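Progress report to the Strazds Fund
Moving and handling strand, Gromport workshop
Second reporting period, ending January
Prepared by Filipa Brandão

1. Where things stand

The application promised that by the end of January we would have a working method for moving large flat boards through the workshop, written down and in daily use. We have the method. It is written down. I would not yet say it is in daily use, and the draft summary that went out from Sostville last month, which called the strand "complete", was ahead of the facts. Please treat this report as replacing it.

The boards are still the most awkward thing we handle. They are light enough that people underestimate them and wide enough that one carrier can't see past them. The plan was to stop carrying them singly under the arm and to move every full-size board flat, held at both ends. I supported that plan and still do, with less confidence than I had in the fall.

2. Work done in this period

We logged 17 board moves between the storage bay and the cutting bench. All of them were flat carries with both ends held. Two boards reached the bench with a damaged corner. Normunds Kivi puts both down to the doorway, where the carriers have to tilt the board to clear the frame. He may be right. I would point out that the boards were not inspected before they left the bay, so we can't rule out that the corners were already damaged when they were picked up. From now on each board gets looked over at both ends of the trip, and the log sheet has a column for it.

The grip has been settled. At the near end, the thumb and palm go under the board and the fingers lie flat on top, with the hands well apart. Earlier we allowed people to hold from underneath only, and the board slid when the other end was raised. The far end has been left to the carrier's preference, mainly because we could not agree. Normunds wants the same grip at both ends. I have not seen anything in the log that supports making it a rule.

The floor markings are down between the bay and the bench. They were done in tape, and the tape is lifting where the carts turn. Paint was in the original budget and was cut. I mention it because the saving will be spent again on tape before summer.

3. What has not been done

The padded rack from Gikum has not arrived. We were given two delivery dates and both have passed. Boards are being leaned against the bay wall in the meantime, which is how they were stored before the grant, and it makes the first part of every move harder than it needs to be. I have asked for a firm date in writing. Without one by the next report I will recommend that we cancel and build a rack ourselves.

The comparison with the old way of carrying has not been done either. The application said we would time both. We have times for the flat carry and nothing reliable for the other, only people's recollections, and those are not worth putting in a table. I know the funder was hoping for a percentage. Any percentage I gave now would be made up.

4. Spending

Spending is within the agreed total. The rack deposit is shown as spent, although we have nothing for it yet. The gloves line is underspent and I would like to move what is left to floor paint, if the Fund allows transfers between lines of that size. Please let me know — the form doesn't say.

5. Next period

Inspect every board at both ends of the trip and report corner damage properly. Time the old carry under the same conditions as the new one, over the same route. Decide about the doorway. Normunds has proposed taking the frame off altogether. I think a different route past the sinks should be tried first, as it costs nothing, but it is longer and he doubts people will stick to it. So do I, a little.

I would also ask that the Fund hold off on sharing the method with the other Sostville workshops until the next report is in. It handles a single board well enough in a clear space. We have much less to show for corners, or for the end of a long shift, and those are the conditions the other sites will ask about first.

6. Pictures

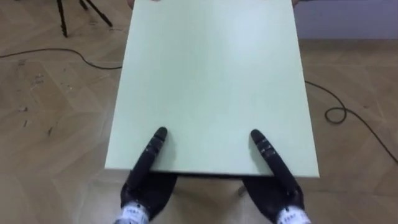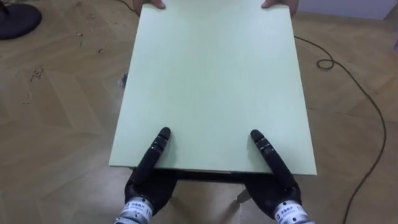

Pale green board, near-end grip: fingers flat on top, close to the near edge. The second picture also shows the hands at the far end.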